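I'd been bugging Evdokia Politis since March to let me see the floor at Hillwood, and when she finally said yes I got there way too early, so we ended up talking by the fans while everybody got going. She ran the cleaning crew for years. Now she teaches the robots' end of it, which means doing bathroom chores with a gripper in each hand.

"My sister thinks I play video games," she told me. "I tell her, come do 2000 of these and then call me."
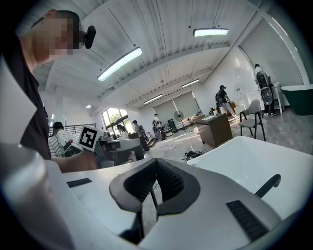

Busy on the floor at Hillwood, with a gripper up close.

Does it bother her, teaching a machine her old job? She took a while with that one (and I got the look). "I'm 55. My knees were done with tubs already. What I miss is talking. On the crew you talked all shift, and here you concentrate."
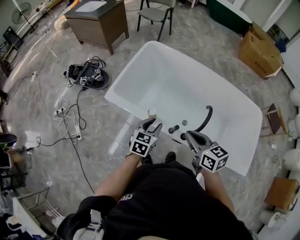

Her wrists get sore too, and she'd like shorter turns, which she's brought up with Sushil Thakur, the shift lead. He told me he's trying it at 2 hours. Evdokia rolled her eyes at that. "Trying! Write down that he said it."

So I wrote it down.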